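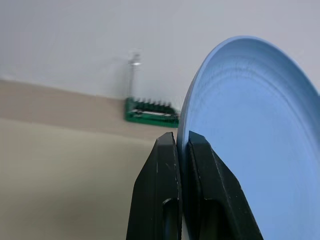
Light blue plate, matte finish, faint rings near the rim

ravville_kitchen wrote:
I'm so happy with this color!! It's a soft pale blue, a touch grayish in some light, and the rim is nice and smooth. Now the big question: do you store plates standing on edge or in a stack? I'm leaning toward upright in the deep drawer.

Posted 17 January 2026

gedley867 wrote:
Upright, all the way! I switched in June and I love pulling out one plate without lifting the whole pile. Gorgeous blue, by the way.

Clodagh Ó Riain wrote:
Going to disagree. Stack them. Mine stood in a rack for years and the edges knocked together every time somebody shut the drawer. A stack with a paper towel between plates is quieter and takes less room.

gedley867 wrote:
Depends on the rack though. Mine has padded slots and I haven't had a single chip (knock on wood).

longtable143 wrote:
What are the tiny specks up by the rings? Crumbs or part of the finish?

ravville_kitchen wrote:
No idea yet, I'll go over it with a soft cloth tonight! I do like those rings, they give it a bit of texture.

Clodagh Ó Riain wrote:
Try a little baking soda if the cloth doesn't do it. Still voting stack!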